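Workshop Tips > Benches and Surfaces > Timber Tops

Looking after a timber bench top

A timber top fails from moisture and neglect well before it fails from load. The notes below apply to solid hardwood and softwood tops with an oil finish. Film finishes such as polyurethane are covered on a separate page.

Routine cleaning

Brush off dust and swarf before wiping. Grit dragged under a damp cloth cuts the finish across the grain and the scratches hold dirt. Use a well-wrung cloth and a few drops of dish detergent in warm water, then dry with an old tea towel. Methylated spirits will lift marker and most adhesive residue but strips oil as well, so re-oil the patch the same day.

Keep bicarb and vinegar for the laundry. Bicarb is mildly alkaline and darkens tannin-rich timbers.

Fixed equipment

Anything that stays on the bench permanently should be lifted once a year, normally in May before the heaters go on. Oil the timber under the base and let it cure fully before the equipment goes back. Check hold-down bolts at the same time – timber shrinks in dry air and a bolt that was tight in summer may take another quarter turn.
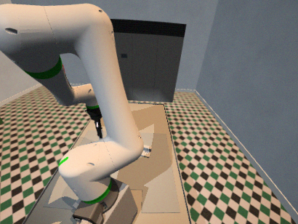 White arm with green bands, on a dark grey mounting base.

Do not use rubber feet directly on oiled timber. The plasticiser migrates and leaves a brown ring that has to be sanded out. Cork or felt pads are suitable.

Re-oiling

Hemmin bench oil is used here, but any raw or polymerised tung oil behaves in much the same way.

1. Clear the top and clean as above. Leave overnight.

2. Sand with the grain, 120 grit followed by 180. Vacuum, then wipe with a cloth dampened with turps.

3. Flood the surface and leave it for 20 minutes. Keep a wet edge.

4. Wipe off all surplus. Oil left standing goes gummy and will not harden.

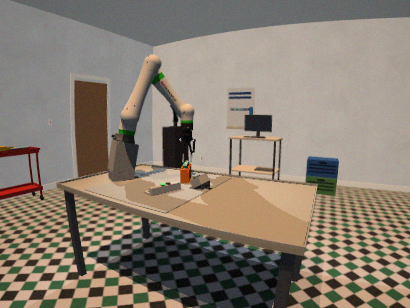
5. Repeat the next day if dry patches show. End grain usually needs a third coat.

6. Lay oily rags flat outdoors until stiff, or submerge them in water in a lidded metal tin. Bunched rags can self-heat and catch fire.

Dents and stains

Shallow dents can be steamed out with a damp cloth and a household iron on medium. Stop when the fibres are level with the surface. Torn fibres will not recover and need filler. Black marks around steel fixings are iron stain. Treat them with oxalic acid, gloves on, and rinse twice.

Zavberg paste wax over the oil sheds glue drips well, though it makes the top slippery for hand planing.

Rirkenham Workshop Notes | Contact | Copyright, all rights reserved | Back to top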